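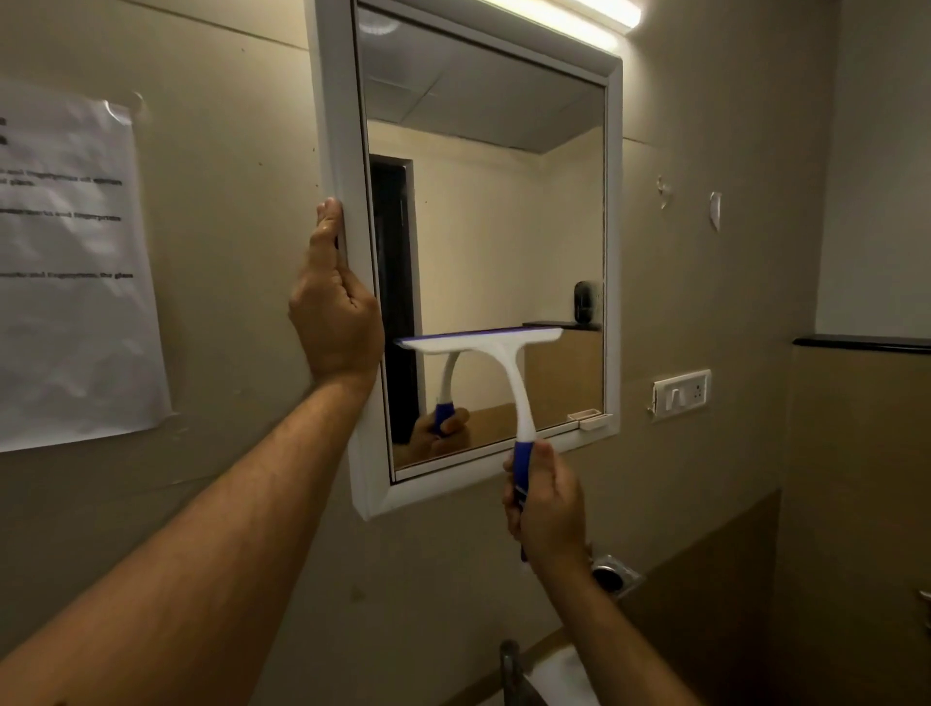 A squeegee on a bathroom mirror.

Masanja Homes: Repair Fund Opens Second Intake

The Masanja Homes repair fund will accept applications for its second intake through August 20, 2025. The fund covers small repairs in owner-occupied homes: leaking supply lines, failed exhaust fans, damaged steps and handrails, and door widening for wheelchair access. Roofing and foundation work go through the separate loan program and should not be entered on this form.

The first intake opened in April and received 200 applications. Of these, 15 were returned for missing proof of ownership. A copy of the deed or the current property tax bill is enough. The average approved job cost $2,123, paid directly to the contractor after inspection.

Two changes apply to this intake. Applicants no longer need three bids for jobs under the $200 minor work limit. Mobile homes on rented lots now qualify if the owner holds the title.

Kavitha Nadar reviews applications in the order received. Erasto Athumani schedules site visits and will call before each one. Paper forms are at the Masanja office front desk.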